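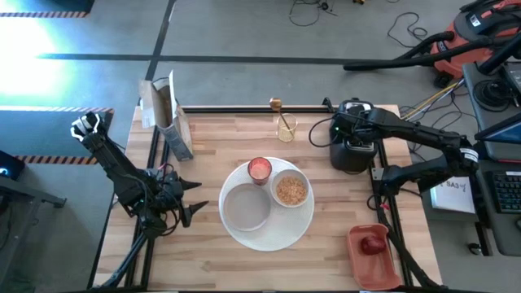
Ticket 207: right arm stops dead at the toaster
Site: Sukville, breakfast table cell
Opened: Tue 17 March
Status: open, whatever the dashboard says

Symptom: the right arm goes to the toaster, gets its gripper close to the slots, then faults with "joint torque limit" and holds position. The left arm carries on over the plate as if all is well. A restart clears it for a while.

Entry 1. Haugen support says it's a cable snag. I checked the cable run with the power off and moved the arm by hand through its whole reach. Nothing pulled tight. They asked me to re-tie the bundle anyway. Re-tied. Faulted again on the next batch.

Entry 2. Now they say it's the 5 firmware. We've been on that version since February and the fault is newer than that. I asked what changed in the torque code and got a link to the general release notes, which don't mention torque.

Entry 3. Ran 100 toaster approaches with no bread and the Fikier planner at 70 percent speed. No faults. Support wanted to close the ticket on that. I said no. Slowing the arm down until it stops complaining is not a repair, and we don't run it empty in normal use. 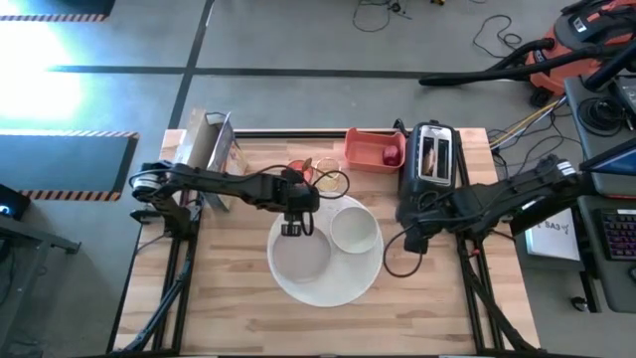
Can we keep running with the right arm switched off?
Only for left arm tasks, and only if the right arm is parked and locked out first. A faulted arm that is still holding position has power on its joints, so treat it as live.

Entry 4. Skostbridge, who did the install, suggested the torque limit was set for a lighter gripper. First idea so far that could be tested. I've asked for the value they used and the value in their manual. Got the second one only.

Entry 5. Support marked this "resolved, monitoring." Reopened. Please don't raise the limit to make the message go away. If the arm is pushing on something, I want it to stop.

Waiting on: install settings from Skostbridge, full joint log from Haugen.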